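Strap keeps coming undone at the stitching - resew or replace?
Forum: Mending & Repairs > Bags, Straps, Webbing

tallgrass_pete
ok so I have a big duffel, a Fludby, had it forever. One of the black straps is letting go where it was sewn down. Not the middle of the strap, the end, where it doubles back on itself. Threads poking out, fuzzy bits all over. Bag itself is fine. Zipper fine. Do I resew it by hand or cut the whole thing off and put new webbing on? I have a basic machine (Kermani, the cheap one) and zero patience. Trip is in March so theres time but I know me.

moxie_darn
Resew. Always resew first. Webbing is the tough part, thread is what goes. Pick out the old stitches, all of them, don't sew over the top of the mess.

bluegate
Disagree a little. Depends if the edge of the webbing is fraying or just the thread. If it's the webbing then you're sewing into mush and it'll pull right out with the first heavy load. Which one is it?

tallgrass_pete
uhh. Both? mostly thread I think. There's light colored stuff sticking out along the stitch line and then some fluff.

bluegate
Light thread on a black strap? Somebody repaired it before you, or it's the core of the thread showing. Black coating wears off, you see the inside.

tallgrass_pete
bought it used so could be

moxie_darn
Then pick it out and see. Seam ripper, good light, go slow. Tweezers for the fluff. If you have firm webbing underneath you're in business.

harriet_k
Jumping in w/ a similar one, hope that's ok. I do straps for the school band (drum harnesses, instrument case handles, all black, all terrible). Same kind of failure every time. The end of the strap is folded over so it's double thick, then there's one line of stitching across, and that one line takes everything. My stuff has a flat bit behind it too, like a wider panel, and the strap gets caught down onto that.

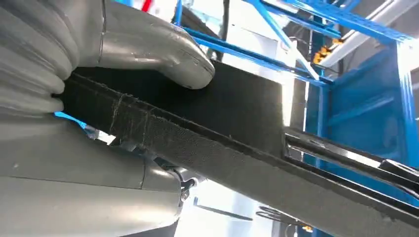

What I do now is a box with an X in it. Two passes. Go around the square, then corner to corner, then do the whole thing again on top. Takes me maybe ten minutes a strap once the machine is set up, longer if I have to unpick first. I have not had one come back since I switched.

moxie_darn
Box X, yes. Thank you. One straight line across a strap is a crime

old_sailcloth
Going to be annoying here. Box X is fine on webbing. On softer stuff, anything a bit felty, all those needle holes in one small square weaken it. You perforate it like a stamp. I'd do a long narrow rectangle, longer stitches, and leave the X out. Bar tacks at the ends if the machine does them.

harriet_k
I've done dozens with the X and they're fine??

old_sailcloth
On webbing, sure. I said on softer stuff.

harriet_k
Some of mine are soft. The harness ones are pretty fuzzy by now.

old_sailcloth
Fuzzy from wear isn't the same as a soft weave. Anyway. Stitch length is the real thing. Go long.

bluegate
I'm with sailcloth on stitch length, with Harriet on the X. There, everybody's mad at me.

tallgrass_pete
what needle

moxie_darn
Denim or leather needle. Biggest your machine will take. And hand wheel it thru the thick part, do NOT floor the pedal on a folded strap. Ask me how I know. Actually don't.

tallgrass_pete
thread?

moxie_darn
Bonded nylon or heavy polyester. Not the all purpose stuff from the drawer.

harriet_k
+1 polyester, esp if it's going to be in the sun. I buy mine from a guy called Omar Aoun, has a stall at the flea market here, sells ends of spools out of a tackle box. Any upholstery supply will have it though.

quiltbarn_lou
cheap machine will hate bonded nylon. Mine (also a Kermani, probably the same one) threw a fit, skipped every third stitch and made a bird nest under the plate. Heavy polyester on top, regular poly in the bobbin, loosen the top tension a hair. Test on scrap first. Fold the scrap the same number of times as your strap or the test is useless.

tallgrass_pete
ok good to know, thats exactly the sort of thing I'd have found out at midnight

rustypliers
Why is everyone machining this. Speedy awl. Twenty minutes. Done. No tension, no needle breaking, no bird nest. I did both handles on my Nulteo tool bag in front of a ball game and they've held since.

moxie_darn
Awl is legit. Slower if you've got a few to do. Also your first one will look like a toddler did it

rustypliers
It's a duffel not a wedding dress

quiltbarn_lou
lol

bluegate
Awl's a good call for one strap tbh. Main thing with an awl is keep the loops even and don't yank. Yanking cuts the webbing.

harriet_k
Holding the layers is the pain with an awl. I use the little sewing clips, the fabric shifts on me otherwise and I end up with the top layer hanging over the side. Pins just bend.

old_sailcloth
Double sided basting tape. Quarter inch. Stay out of the way of the needle or it gums up.

rustypliers
binder clips from the desk drawer

tallgrass_pete
and the frayed ends, do I burn them? Saw a video, guy ran a lighter down it

moxie_darn
If it's nylon or poly, yes, quickly, edge of the flame, and don't touch it, it's melted plastic. If it's cotton NO. Snip a bit of the fluff and test it in the sink first. Melts to a bead = synthetic. Turns to ash and smells like burnt paper = cotton, put the lighter down and use fray glue.

bluegate
Grerkero makes an ok fray glue. Dries stiff though, so keep it on the very edge. Got it on the part I had to sew once and it was like stitching thru a credit card.

old_sailcloth
Or fold the raw edge under and sew it shut. No glue, no fire. Thicker, so back to the hand wheel.

tallgrass_pete
update. Picked out the old stitches last night. Took forever. Webbing under it is good, only the last little bit was ratty so I trimmed that and melted it (did the sink test, it beaded). Got an awl on the way. If it looks like a toddler did it I'm blaming rusty.

rustypliers
fair

harriet_k
Do the other end too while you have the awl out. Same age, same thread.

tallgrass_pete
ugh. yeah. ok

old_sailcloth
No X.

harriet_k
Do the X, Pete.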